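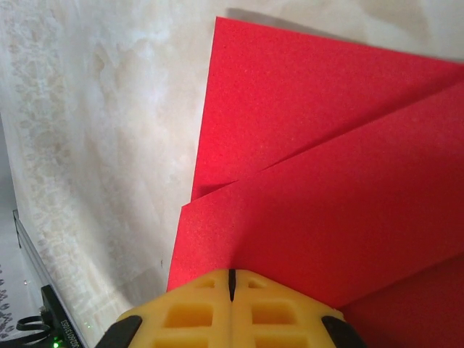 *Fig. 1. Red foam sheets on the tabletop, yellow fingers closed.*

**Handout: looking after the Humness cell** (rev. 3/15/26)

I keep getting asked for "the notes on the two-arm cell," so I've finally typed them up. They're in the order I do things at the bench, so keep them next to you while you work. If you came from the Skiltach lab last October, forget most of what you learned there (sorry!) because that cell had its arms on separate stands and ours share one rail.

Start with the fingers. I look at them before I switch anything on, and I want you to do the same. The yellow ones have a lattice of little pockets, and the lattice is what lets them give when they press on something. Run a thumbnail down each row of pockets and feel for a split. A split finger will still pick things up, more or less, which makes it sneaky: you'll spend a whole afternoon blaming the calibration. Spares are in the Vanags drawer, and please write down which finger you changed!

Foam is what we practice on. It's light, it's cheap, and the arms can't hurt it or themselves with it. Sheets that overlap are harder than a single one, so if you're testing a fresh finger, try it on one sheet first and then build up a stack. Wipe the tabletop before you start (dry cloth, no spray). Crumbs of foam get under an edge and then your grasp height is off by just enough to be annoying.
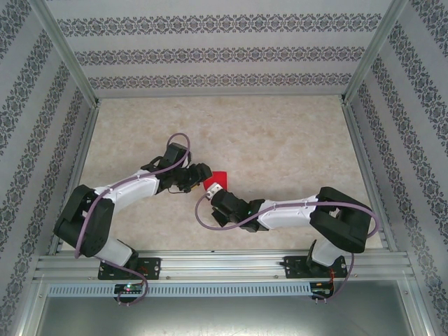 ### Rail, brackets, cables

Both arms bolt to the aluminum rail through black brackets, and those bolts work loose. They just do, with all that back and forth. Check them with the power off and the arms parked. I go left bracket first, then right, a little on each bolt and then back around again. If you crank one all the way down before touching its neighbor, the bracket sits crooked and the whole arm leans, and you'll see it as an error out at the gripper where it's biggest.

Next, the purple cables. They need slack! I know the loops look messy, and every term somebody tidies them up very nicely and then the wrist can't turn. Leave a generous loop above each wrist and another one near the elbow. Move the arm by hand (power off, again) through its full reach and watch the cable the whole way. If it goes tight anywhere, or snags on a bracket, let out a bit more and try again.

While you're down at the base, look for the green light on the small board by the left arm. No light when the cell is powered means stop and reseat the plug before you try anything clever. I allow 12 minutes for rail, brackets and cables together, and if you're going much faster than that I suspect you skipped the cable part.

Once both arms are back under power, bring them toward the middle slowly, one at a time.

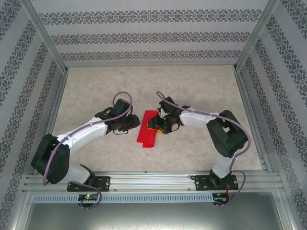

I let the right arm make contact first and keep the left one waiting close by, and then we swap. Doing it in that order tells you which arm has the problem if there is one. When both come in together and the grasp goes wrong, you get to argue about it for the rest of the session.

Watch the fingertips as they come down on the foam. You want them to arrive level. If one touches early, go back and check the brackets before you change any numbers in the software. The height offset lives on page 37 of the Wadness manual, and the only people who should be editing it are people who have already done the bolts twice.

For your bench report I need the finger check, the bracket check, the cable check, and what you saw at first contact, in your own words. Sketches are fine. Park the arms clear of each other before you shut down, and put the foam back in its bag.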